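Manuals > Wovwood Bench Cell > Section 4: Cable routing and first moves
Search this manual Go

4. Cable routing and first moves

Complete Section 3 (base mounting) before starting. Both arms must be powered off at the wall.

1. Run each gripper cable down the outside of its arm. Leave a slack loop near the base so that no joint pulls the cable tight at full reach.

2. Check the connector at each gripper. It should seat fully by hand. Do not force it.

3. Turn each arm slowly by hand through its range. If the cable catches on a joint housing, lengthen the loop and repeat.

CAUTION: Cable that hangs over the front rail can be pinched when the arm folds back. Keep the loop clear of the rail edge.

4. Place the practice items on the tabletop. Mixed shapes work best: a tray, a soft bag, a toolbox, small plumbing parts. 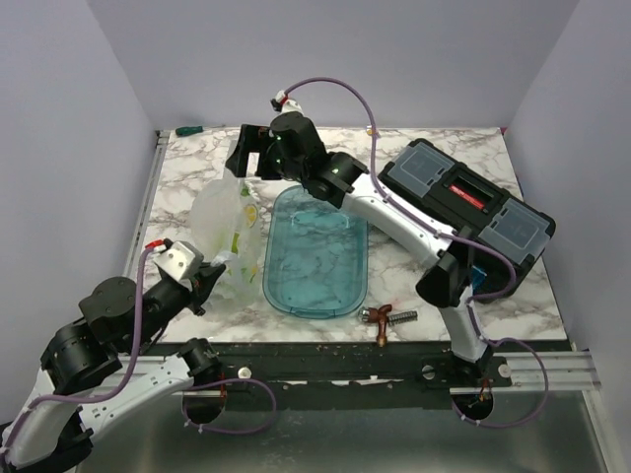
5. Restore power. Set the speed limit to 10 percent in the Tidum control panel and the reach limit to 609 mm.

6. Jog the right arm to the back of the table, stop, then jog the left arm to the center. Move one arm at a time until step 8 is complete.

7. Confirm that each gripper stops at least 200 mm from the walls.

NOTE: Builds using the older Hoekstra rail kit need a lower reach limit. See the table in Section 7.

8. Save the limits under a new profile name. The panel reports code 1792 if the profile was not written. Repeat steps 5 to 7 if this code appears.

Section revised in May by Gijs Martens, Dundbridge shared workshop. Checked by Ji-hoon Baek.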